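The talks between Valton and Doreo entered their nineteenth year in October, and I was still the interpreter. By then I could do most of the speeches without listening. Valton regretted. Doreo noted the regret. Valton reserved its position, and we broke for soup.

The dispute was over Ultwood, a strip of marsh with 216 residents, who had written to both governments asking to be left out of it.

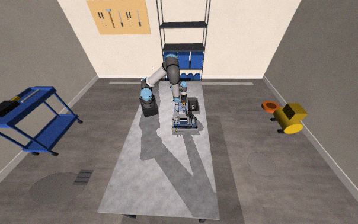
That autumn the delegations could not agree on who should walk in first. A mediator from Duda proposed two doors. The building had one, so a second was cut, and Doreo objected that it was wider.

We spent ten days on the width of the door. I translated "hinge" so often that I began to dream about it. On the last evening the head of the Valton side leaned over and asked me, in perfect Doreon, whether there was any soup left.

"You speak it?" I said.

"We all do," he said. "Please don't put that in the minutes."

I left it out – I had more than a year to go on my mortgage – and went to see about the soup.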